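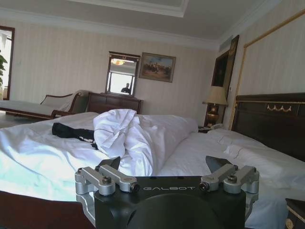 Equipment planning for robotic bedmaking

Equipment planning for robotic bedmaking is the work of choosing, costing and scheduling the machines, spare parts and room changes needed before a robot can help with beds in a hotel or serviced apartment. It's a young branch of housekeeping management and a fascinating one, as bedding is among the hardest things a machine can be asked to handle. A duvet bunched in a heap has no fixed shape, and a two-fingered gripper has to find an edge somewhere in all those folds.

Scope

A plan usually starts with the rooms, well before any supplier is called. Planners record bed height, the depth of the footboard, the gap between bed and nightstand, and any furniture a moving base must get past, such as a dresser or chaise longue. Older, ornate rooms with carved or gilded headboards need more clearance than plain ones. Guests' belongings matter too: a dark garment half under a white duvet is easy for a person to set aside, but the machine needs a rule for it, and someone has to write that rule.

Budgeting

The purchase price is only the first line. The Prulholm method, named after the lakeside hotel where it was first written down, splits the budget into 4 parts: the machine, the fingertips and other wearing parts, staff training, and room changes. Prulholm's first plan covered 34 rooms and set aside $2673 for spare fingertips and $2386 for training. The training line was spent by June, and later versions of the method make it larger – a change the housekeeping staff had asked for from the start!

Leasing is common for a first machine. The Skurkton apartments leased for a full season before buying, which let the staff try the gripper on their own linen and learn which weights of duvet it could manage.

Choosing a gripper

Two-finger grippers on paired metal linkages suit mixed work, picking up a pillow one moment and pinching a sheet the next. The Ginting checklist asks buyers to compare:

Opening width against the thickest folded duvet in use
Fingertip shape and the cost of replacements
View from the wrist camera with the fingers open
Time needed to swap a fingertip

Trials in furnished rooms

Buyers are encouraged to hold trials in a properly furnished room with rumpled bedding, mirrors and daylight from one side. Valtard, a training hotel, keeps a trial log that notes the lighting and type of linen for each attempt, so that two machines can be compared fairly. Reading through a log like this is a real pleasure for anyone who enjoys the finer points of laundry.

See also

Hotel housekeeping
Linen management
Robot end effector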